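Projects > Home Ec > Term Reports > Storage at Home

What I Learned About Closet Clutter

So for my project I asked people in Tustley where they put stuff they don't use. I handed out 200 surveys and got 157 back — way more than I hoped! Most people said the hall closet, and a lot of them hadn't cleaned it out since May. My own family is just as bad (sorry, Mom).

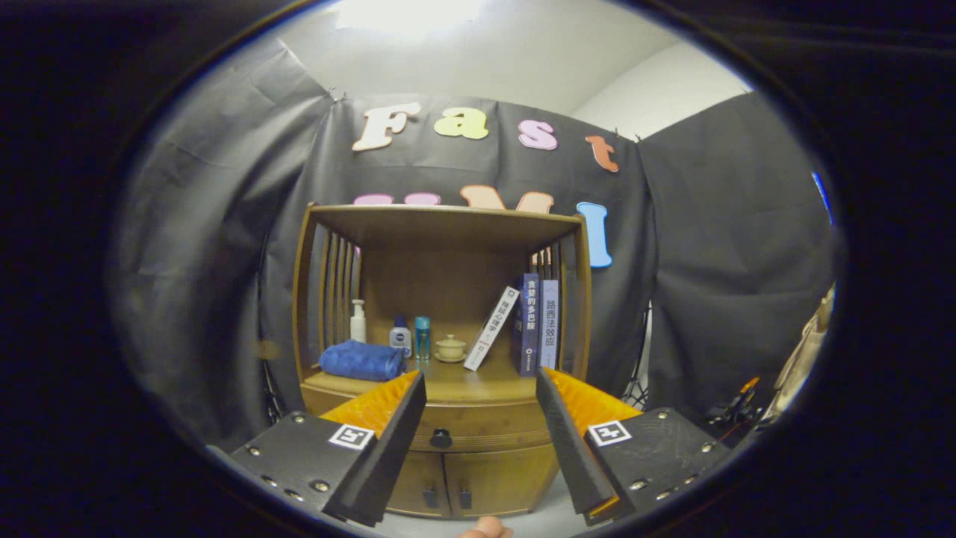
Wooden cabinet with an open shelf, a drawer and two doors.

Next time I'd ask about garages too.

3 comments | 12 shares

Related reports
Pevholm Bus Times
Bread Mold, Week by Week
Saving Water at Flultska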